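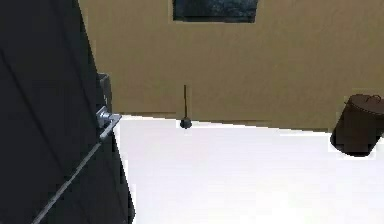 Kibet Rweyemamu asks why a bathroom task needs a clearance rule at all, when nothing in the simulator can be hurt. The same rules go with the robot later into the real washroom, so we ask every operator to practise them from the first session.

4.2 Clearance and small objects on the floor

This section is for operators who run the cleaning tasks in the Hopkin simulator. Read section 4.1 first. The rules are the same for the washroom set and the kitchen set.

Before you start

1. Load the room and wait until the status line shows Ready. Do not move the base before this.

2. Set the speed limit to 12 per cent. The program remembers the last value used, and the operator before you may have left it at 88.

3. Turn the view slowly to both sides. Find every object that stands or lies on the floor, for example a plunger or a bin, and write it in the run sheet.

4. Look for large panels close to the view. A panel near to you can hide a big part of the room. If you cannot see the floor behind it, treat that floor as occupied.

Note: A thin handle is difficult to see against a wall of similar colour. Look for the dark rubber cup at floor level instead.

Approaching an object

5. Choose one object only. Say its name in the run sheet exactly as it is in the object list. "Bin" and "trash can" are counted as two different objects by the Trornuder report tool.

6. Drive to the approach distance and stop fully. Do not reach while the base is moving.

7. Check if the object is upright. If it is leaning, mark it as Tilted and wait for four seconds. If the angle changes in this time, press Hold and do not touch the object.

8. For a plunger, grip the stick and not the cup. For a bin with a wire handle, use the handle only when the bin is upright.

Caution: Never push a tilted bin against a wall to make it straight. In simulation the two bodies can go into each other and then separate with great force. In a real washroom the bin or the wall will be damaged.

Caution: Toilet tools are always on the unclean list. After the gripper has touched one, it must not touch a sink, tap or towel in the same run, even if the simulator allows it.

Ending the run

9. Release the object, and move the arm back to the rest position before you move the base.

10. Save the run, also when it has failed. A failed run with good notes is useful for us. Use code 56 if you stopped for a hidden area.

Note: Please do not reset the room in the middle of a run to correct an error. The reset is not written to the log, and the reviewer will see a jump which they cannot explain.

Changes to this section

Step 7 was added in September at the request of Mared James. The old rule about colour marks on the floor is removed. Questions about the run sheet go to Leonie Kingi at the Bustville office.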